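Grestia presenta Bresine, su nueva colección de revestimientos murales para vivienda y comercio

Diciembre de 2021. Grestia, fabricante de revestimientos decorativos para interiores, anuncia el lanzamiento de Bresine, una colección de papeles murales y paneles impresos dirigida a viviendas, hoteles y locales comerciales. La gama sale a la venta con 15 diseños, cada uno disponible en papel sin tejer y en panel rígido para zonas de paso.

La colección es el resultado de un trabajo iniciado en julio por el equipo de diseño de la empresa junto con el estudio Kabbaj, responsable de los dibujos originales. Todos los motivos se trazaron a mano y se digitalizaron después para su impresión. El catálogo reúne dibujos geométricos, motivos vegetales de gran formato y una serie en blanco y negro, además de varios lisos con textura pensados para combinar con los estampados.

"Muchos clientes nos pedían diseños con más contraste para habitaciones pequeñas, recibidores y aseos, que son los espacios donde la gente se atreve con un dibujo grande", explica Kenza Bensaid, directora de producto de Grestia. "También nos pedían que el mismo dibujo se pudiera colocar en una pared de dormitorio y en el pasillo de un hotel, con soportes distintos pero sin diferencias de color".

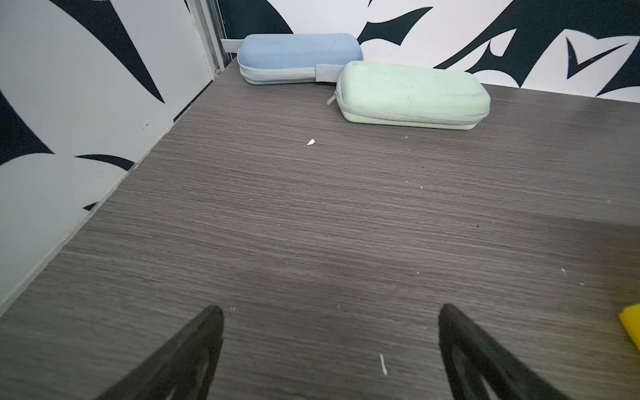
El papel se suministra en rollos y se coloca aplicando la cola directamente sobre la pared. Los paneles se fijan con adhesivo de montaje y admiten perfiles de remate en esquinas y encuentros con el suelo, que se venden por separado. Grestia recomienda preparar la superficie con una imprimación neutra y dejar aclimatar el material en la estancia antes de instalarlo. Las instrucciones completas acompañan a cada pedido.

Ambos soportes se imprimen con tintas al agua y pueden limpiarse con un paño húmedo y jabón neutro. No deben utilizarse productos abrasivos ni disolventes. La empresa ofrece una garantía de 5 años frente a la decoloración en interiores, siempre que la instalación se haya realizado conforme a las indicaciones del fabricante.

La producción se lleva a cabo en la planta de Peltar, donde Grestia ha habilitado una nueva línea de impresión y un almacén de 4000 metros cuadrados. Con esta ampliación, la compañía prevé atender pedidos a medida, con cambios de escala y de color sobre los diseños del catálogo. El plazo de entrega de los pedidos personalizados será de 15 días laborables desde la aprobación de la prueba de color. Los diseños de catálogo se servirán según existencias.

Bresine puede adquirirse ya en los distribuidores habituales de la marca. Los profesionales del interiorismo y la decoración pueden solicitar el muestrario, que incluye un recorte de cada diseño en los dos soportes y la carta de lisos. El importe del muestrario se descuenta del primer pedido.

Sobre Grestia
Grestia diseña y fabrica papeles pintados, paneles decorativos y accesorios de instalación para interiores. Vende a través de tiendas especializadas y atiende directamente proyectos de hostelería, oficinas y comercio.

Contacto de prensa
Departamento de Comunicación de Grestia
Material gráfico y fichas técnicas disponibles previa solicitud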